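Evdale water bead warnings 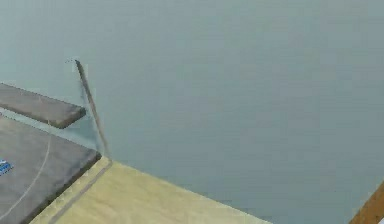 Dark grey slab against a grey-blue wall, computer rendering.

The Evdale water bead warnings were a run of public safety notices put out in the town of Evdale over one summer, concerning the small absorbent beads sold as toys and plant filler. The notices said that children were freezing swollen beads and firing them from home-made catapults, a practice the local press named "ice shot". How common it was has never been shown.

Background

Water beads swell when soaked. Doctors had long warned that a swallowed bead can keep growing inside the body and block the gut, and that danger is not in dispute. The Evdale notices dealt mainly with throwing and firing, for which the evidence is much thinner.

The warnings

The first notice went up in July and spoke of "a growing number of incidents". Records released later listed 2 complaints, one of them about a cracked greenhouse pane that the owner had first blamed on hail. A second notice, dated Saturday, August 5, 2023, repeated the claim and gave no figures. It also named Zuvine, a brand of bead sold in the town, although neither complaint had mentioned a brand.

A petition for a local sales ban gathered 1034 signatures. Its supporters often quoted a survey in which 82 per cent of parents said they were worried. The survey was taken after the first notice had been sent home with pupils, and it did not ask whether anyone had seen a frozen bead fired.

Criticism

Dennis Urio, a retired science teacher, argued that the notices had taught children a trick few of them knew. That claim rests on little more than his own opinion. A review by Asano and Kariuki found the advice on swallowing sound and the advice on catapults "unsupported". The ban was not adopted.

Comments

pellmell: My lad had never heard of ice shot until the letter came home in his bag.

Gorse_Lane: The greenhouse was my neighbour's. It was hail.

tandy: Fine, but keep them away from toddlers. That bit is real and it only gets one paragraph.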